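Zukside Shop Moves Its Break Room Into Cabinets

7/26/19
By Staff

The furniture resale shop run by Acheampong Home Goods in Zukside has finished refitting its break room, a job that started in February and was put off twice while the building's wiring was redone.

The old room had open shelves along one wall. Dishes, bottles and dry goods sat out in the dust from the sanding shop next door, and most had to be rinsed before use. The shelves have now been taken down and replaced with 5 gray drawer cabinets bought from Pina, a supplier of used office furniture on Follatus Road.

The shop paid $546 for the set, under the $600 it had put aside. Delivery was included. The money left over went toward drawer liners and a new faucet washer.

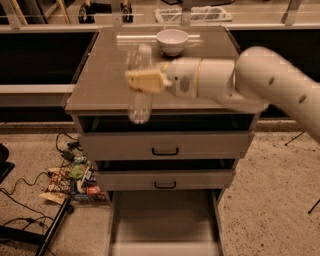
A drawer cabinet with its top drawer partly open and a white bowl toward the back.

Each cabinet top doubles as a place to set things down, so bowls in daily use can stay out while the rest goes in the drawers. Bottles are to be kept in the top drawers and dry goods in the ones below. Staff have been asked to push the drawers fully shut when they are done, as the walkway between the cabinets and the lunch table is narrow.

The sink and refrigerator stay where they were. The microwave has been moved to the window side, next to the coat hooks, and the first aid kit is now on the back of the door.

The old shelves are being sold in the front of the shop. They are pine, with brackets, and can be picked up during regular hours. Buyers need to bring their own straps, and the shop does not deliver items under six feet long.

Work on the loading area is next. The side entrance will be closed for 2 days while the ramp is patched, and customers should use the front door during that time.

Contact the newsroom | Copyright 2019 Zukside Local News | Back to top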